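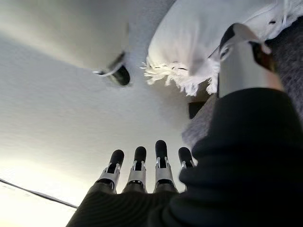 Prerska cell: setup, upkeep and repair notes

These notes go with the Prerska recordings and cover the one robot that made them. Read them before you start the cell, and again before you take a hand off. The recording format has its own file (FORMAT.txt) and the task list is in TASKS.txt. Neither is repeated here.

Maintainer: Abundio Robles
Last reviewed: August

What is in the cell

The robot is a Drunano two-arm unit with a multi-fingered hand on each arm. There is one camera at the head and one at each wrist, the wrist ones looking out past the fingers. The fingertips are black rubbery pads on metal links. A black fabric cover goes over each wrist and part of the hand.

The control box is a Zimeck cabinet on the floor by the door. It has the main isolator, the two arm supplies and the recording computer. The network switch is on the shelf over it and has its own plug, so it stays live when the cabinet is off. If you are resetting everything, pull that one as well.

The tasks are all household ones: cushions, bedding, boxes, shelf items. The room is furnished to suit and the furniture moves about between sessions. Don't rely on any piece of it for alignment. The alignment marks are on the floor, in yellow tape, and they are the only reference.

Starting from cold

1. Check both emergency stops are out. One is on the cabinet and one is on the lead by the operator's chair.

2. Turn on the isolator, then the left arm supply, then the right. Wait for the green lamp on each. If you switch on both arms together the cabinet trips, and you have to wait for it to cool before it will take a second go.

3. Run wake_arms. The arms go to the rest pose. Stand outside the yellow tape while this runs.

4. Run open_close on each hand, slowly, with nothing in it. Listen as well as look. A dry click at the knuckle is a pin working out (see "Fingers").

5. Run cam_check. You should get a live picture from each wrist and the head. Look at the pictures yourself, as the script only tests that frames are arriving and will pass a lens with a thumbprint on it.

6. Record a short throwaway take and play it back. Check the clock on all the streams against the cabinet clock.

The whole thing takes 19 minutes if nothing is wrong. Sessions start at 9.30, so be in before nine.

Wrist cameras

Most of the bad takes in this set trace back to the wrist cameras. They ride very close to the work and get knocked, covered and shaken. Exposure is fixed at the start of a session. We tried automatic exposure and the picture pumped every time the hand passed a window, so it was turned off in the Aguirre build and should stay off.

The shutter time matters more than people expect. At the old setting anything faster than a slow reach went to streaks, and you couldn't tell where a fingertip ended and the object began.
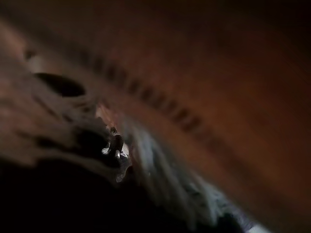 The default is now shorter, with the gain raised to make up for it. The pictures are noisier. For labelling, noise is the smaller problem. Blurred frames have been left in the set and carry the flag blur_hi in the index. Filter on it if you need clean edges for contact work, but keep them if you are training anything that has to cope with normal arm speeds.

To clean a lens: power the arm down, fold the cover back, use a dry lens cloth. No sprays. If the smear won't come off dry, put one drop of lens fluid on the cloth, never on the glass.

To change a camera: two screws, one flat cable. The cable clip is brittle and we have broken more clips than cameras. Lift it with a fingernail, not a screwdriver. After a change you must run calib_wrist for that side and write the new file name in the cell log. Recordings made with an old calibration file can't be mended afterwards. There is one batch like that in the set, flagged calib_bad, and it is only there so the numbering has no holes.

Covers

The cover protects the knuckle housing from fluff. It also gets into the picture if it is put on badly, and then it can hide the end finger. There is no way to keep it out of view entirely. What you want is for it to sit the same way every session.

Pull it on with the seam underneath. Smooth it towards the elbow. Fasten the strap at the second hole. Then open and close the hand fully and look at the wrist picture again, as the cloth rides up on the first close and settles after that.

Wash covers by hand and dry them flat. A shrunken cover pulls on the thumb and the thumb motor reports a high load that looks just like a failing gearbox. We sent a good hand away for this once. If you see thumb_load above its limit, take the cover off and run the test again before doing anything else.

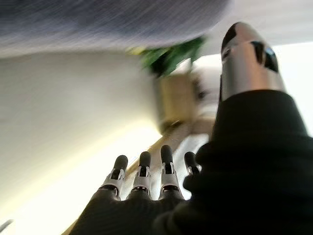
Fingers

Pads. Change the whole hand's pads every 70 running hours, or sooner if any pad is shiny or has lifted at the edge. Don't mix old and new on one hand. Warm the old pad with your fingers, roll it off from the back, wipe the metal with alcohol, let it dry, push the new one on square. Leave it an hour before gripping anything. Note the running hours in the log.

Pins. The links are held by small pins that can creep sideways. With the arm powered down, run a fingertip along both sides of each link. If you can feel a pin standing proud, press it home with the brass drift from the kit. If it creeps again within the week, replace it. Don't glue it. Somebody used thread lock on the left hand before it came to us and that link had to be drilled out.

Threads and lint. Soft goods shed. Tassels and loose fringe are the worst, and long fibres wind round the inner linkage where the cover doesn't reach. Use the blunt tweezers and a torch after every session with fabric. If a finger is slow to open but quick to close, look for thread before you look at the tendon.

Tendons. These are not a bench job. If a finger hangs loose with the power on, stop, tag the hand and tell Abundio. The spare hand is in the grey case. Swapping a whole hand takes less time than finding out why a tendon has gone slack.

Cables and two-handed work

Each arm carries its cables on the outside. They need enough slack to follow the wrist through its full turn, and too much slack catches on things. Two-handed lifts are the hardest on them, with both arms raised and turned in at once.
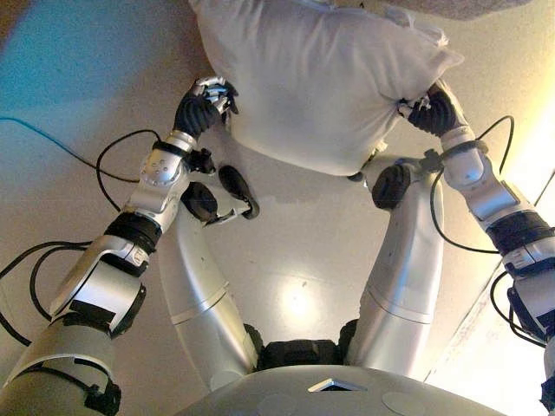

Cable slack is set with the arms up, never in the rest pose. A bundle that looks tidy at rest will be tight at the top of a lift, and a tight bundle pulls on the wrist connector until the camera drops out. Raise both arms and give them something soft to hold by its corners. With the pillow up between the hands like that, the cables should stand away from the arms in wide loops and run on to the hands without a straight stretch anywhere. If a loop goes straight, let out a little at the lowest tie and try again. Then turn each wrist through its range by hand, with the power off, and watch that no loop can get over a joint and be nipped.

Use the soft ties. Hard plastic ones cut the outer sleeve. Replace any tie that has been undone more than a few times.

Check the ties every Thursday, along with the emergency stops and the floor tape. The sheet for this is inside the cabinet door.

Known faults

Right wrist camera drops frames. Nearly always the connector. Reseat it, then redo the cable slack as above. If it comes back the same day, change the flat cable.

Arm stops with error 1684. The joint has hit its soft limit while carrying. Back it off with jog at low speed. Don't clear the error first, as clearing it lets the arm try the same move again.

Hand opens when it should hold. Check the grip_timeout setting. It is in milliseconds and should be 4000. An update to the Aguirre software once put it back to the factory value, and the hands let go in the middle of long lifts. Affected takes are flagged drop_sw in the index. They should not be counted as grasp failures.

Head camera picture tilted. The bracket screw works loose. Nip it up and run calib_head. Do not straighten the picture in software.

Arm supply lamp stays red. Turn off at the isolator, wait five minutes, try once more. If it is still red, leave it off.

Logging repairs

Write up every repair in cell_log.csv on the day. Give the side, the part, the running hours, what you did and the name of the first take recorded afterwards. That last field is how the index ties a change in the data to a change in the machine, so please don't leave it blank. If no take was made, write "none".

Parts still to order: right-hand cover (spare), flat cables, one bag of link pins.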